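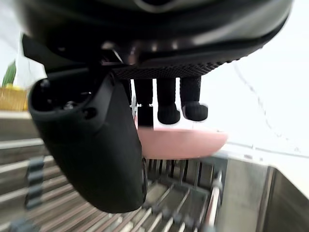 Photo: Kim Robotics Club, kitchen bench

This site uses cookies. By continuing you accept our cookie policy.

Student Project Guide, Section 6: Dish Rack Task

This section covers set-up of the wrist camera and gripper for the dish rack task. Complete Section 5 (arm homing) first.

6.1 Setting up the station

1. Place the steel dish rack next to the sink. Mark its position on the countertop with tape.
2. Switch on the Rostar controller and wait for the steady light.
3. Open Pelix and load the profile "rack_low".
4. Set the arm speed to 20 percent.

CAUTION: Keep hands out of the rack while the arm is powered. The stop button must be within reach of a second student.

6.2 Checking the camera view

5. Jog the wrist down until the dish is just over the wire tines.
6. Check the live view. The wrist housing takes up the top of the picture and one finger hangs down at the left. The rim of the dish must stay visible between the finger and the sink.
7. If the wall behind the sink washes out, lower the exposure one step at a time. Do not change the gain.

NOTE: The near finger will look slightly blurred. Focus on the dish.

6.3 Setting the grip

8. Set the grip force to 73 on the Drillitz scale, which runs from 0 to 1000.
9. Close the gripper on a plastic practice dish and hold for 20 seconds.
10. If the dish slips, raise the force by 5 and repeat step 9. Stop at 100 and ask the team lead.

CAUTION: Do not use glass or ceramic dishes until the team lead has signed the test sheet.

6.4 Saving the run

11. Save each run under the team name and run number. A full run takes roughly 6 minutes.
12. Park the arm before switching off the controller.

Last updated: 14 October 2018
6 shares | 0 comments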